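The Late Ferry to Trurkow

The ferry to Trurkow left at 40 minutes past nine, and she was the last one up the ramp. She had a ticket, a coat that was too thin, and the key to a house she hadn't slept in since school. The man at the gate tore the ticket and told her the snack bar was closed.

She sat by a window and read her aunt's letter again. It was mostly about the roof.

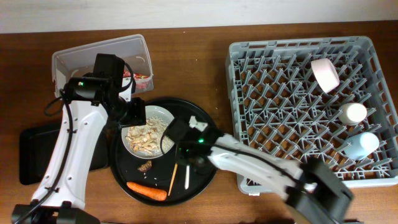

The crossing took longer than she remembered. A boy across the aisle slept with his mouth open. Near the Zonel light the engine dropped to a low hum, and she thought of her aunt washing up after supper with the radio on, never letting anyone help.

At the dock she found the bus to Ibrahim Street already gone, so she walked. The house was number 74. The key stuck – it always had – and then the door gave way all at once and she was standing in the hall.

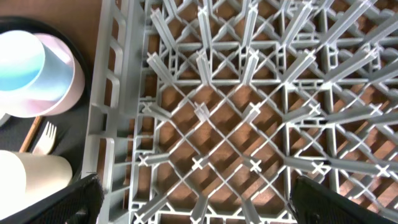

Was anyone waiting for her inside?

Only the cat, which belonged to next door and had got in through the pantry window.

She put the kettle on and went from room to room, turning on lamps. In the bedroom there were 13 letters tied with kitchen string, all of them hers, all opened and put back in their envelopes. She had thought it was fewer. She sat on the bed until the kettle began to scream.

In the morning she called the roofer.
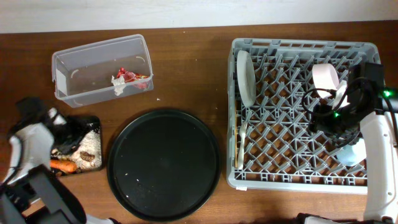 A container with red wrappers, and a tray of leftover rice beside the round tray, with the dish rack on the right.

He said he could come in August.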